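Visit report: Faven handheld gripper station, maintenance and setup

Members' visit, October

Six of us were shown the handheld gripper station at Faven, on the upper floor of the McIver building. The visit had been arranged to look at one thing, the upkeep of a paired gripper set, and we stayed with that for most of the morning. Senga Sutherland runs the station. Finlay Hepburn looks after the hardware and did most of the talking.

The station is Etine bay 9. It is a single table with a stand base to either side and curtains at the edges of the bay. Two grippers are worked by hand, one per operator hand, and both are cabled. The curtains are drawn to the same marks on the rail at the start of each shift, and the operator initials a sheet to say so. Hepburn keeps the sheets in a binder and had them out for us.

A short task was run before the maintenance talk. The items were a foil-wrapped piece and a lidded container.

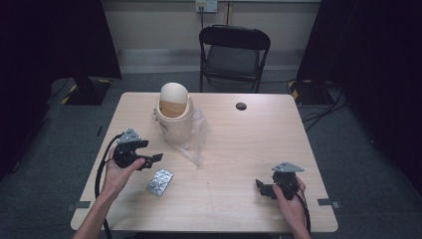 Bay 9 with both grippers in hand, foil-wrapped item between them.

Cable routing took up more of the discussion than expected. Each gripper cable goes over the edge of the table and must have enough slack for the operator to reach the far side without load on the connector. Earlier in the year the station lost several sessions to intermittent dropouts on one side, traced in the end to a connector that had been pulled at an angle over many weeks. The present rule is a slack loop, checked with the arm extended, and a cable change at 90 hours of use whether or not a fault has been logged. Calum Innes asked if overhead routing had been tried. It had, for a month. The operators disliked the weight on the wrist and it was taken down.

Finger inspection

Inspection is done over the bare tabletop with the jaws fully open. The operator holds the gripper still, the view from its own camera is brought up, and the fingers are compared with a reference view stored when they were fitted. Hepburn looks at four things, in this order: the inner faces, the screw holes along the top edge, the joint, and the symmetry of the opening.

The fingers are dark green blocks with two small holes in the top edge of each. The joint housing on the left has a brass-colored ring set in it. Play at the joint is felt for by hand with the power off, pushing the finger sideways near the tip. Hepburn does not trust the camera view for this and said so twice.

The surface of the table is also looked at during the check. Specks are wiped off before work resumes, and a speck that is still in the same spot after wiping is entered as a surface mark. 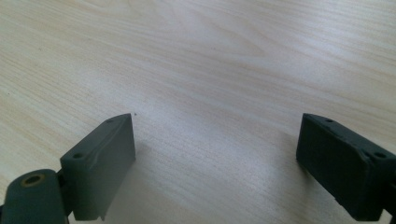
Wear and replacement

Fingers are replaced as a pair. Fitting one new finger against one old one gave an uneven closing line, and Evard, who supply the blanks, now pack them in twos at the station's request. The pair on the gripper we handled had logged 823 cycles since fitting. Scuffing on the inner faces is accepted. Damage that reaches the contact area is a reason for replacement, and so is any change in the screw seating.

The left finger had a small jagged notch low on its inner side, and the right had a rougher inner face with lighter flecks. Both were passed for further use. Heather Crichton questioned the decision on the notch. Hepburn's answer was that it lies well below the tip, and that his rule is to measure it at each inspection and pull the pair if it grows. No written limit exists for this yet. Sutherland intends to have one in the next issue of the procedure.

After a change of fingers the jaws are opened fully, closed fully and opened again, the zero is reset, and a new reference view is stored. The old reference is kept with the removed parts. Spare screws are held in the bay; spare joint parts are held downstairs and have to be signed for, a source of some complaint.

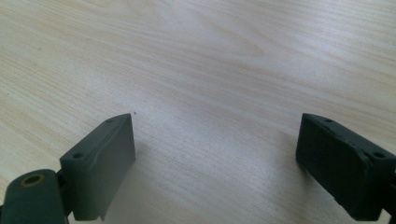
Murdo MacKinnon

Notes from the closing discussion follow for members who could not attend.

The inspection interval is once per shift. Innes thought this heavy for a tool of this size, but Sutherland would not lengthen it until the connector history is longer. Cleaning of the fingers is with a dry cloth only.

Crichton has asked for a copy of the blank inspection sheet, and Faven has agreed to send one. The procedure itself will not be circulated before the new issue. Questions on the finger blanks should go to Evard directly.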